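How to Get a Copy of a Police Report

By Parveen Khondokar
March

You will need a copy of the report for most insurance claims and for many court filings. In Walumari the records desk handles requests for crashes, thefts and assaults.

Start with the case number. The officer writes it on the card you get at the time of the call. If you lost the card, give the desk the date, the street and the name of one person involved.
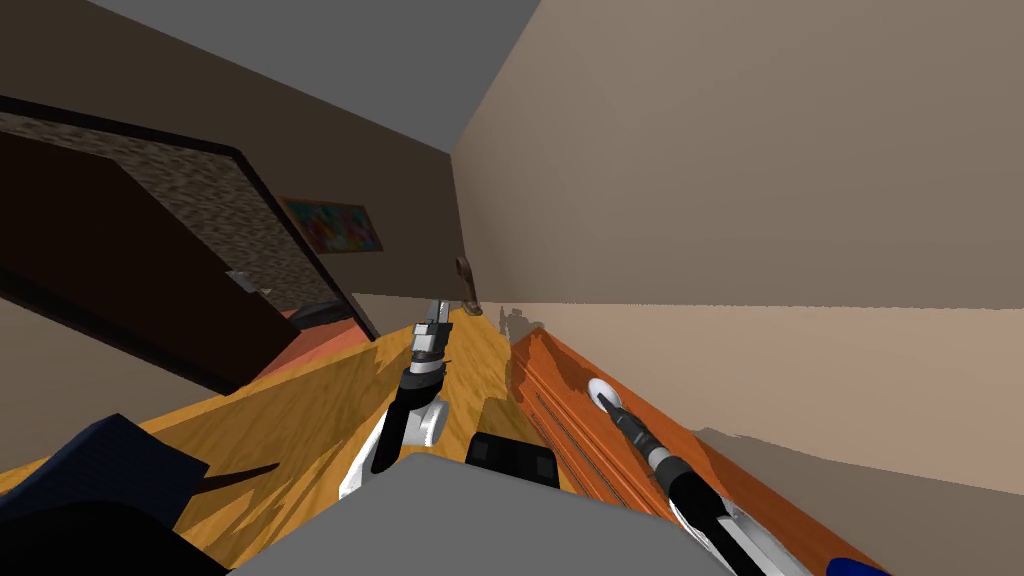

Fill out the one-page request form and sign it. Bring a photo ID. Reports up to 25 pages are free to victims, and longer ones carry a copying fee.

Allow 14 days. Open cases take longer, and the detective may hold back parts of the file — witness names, mostly. You can appeal that in writing to the records supervisor.

When the copy arrives, check the spelling of your name and the address before you send it to anyone. Corrections go through the same desk.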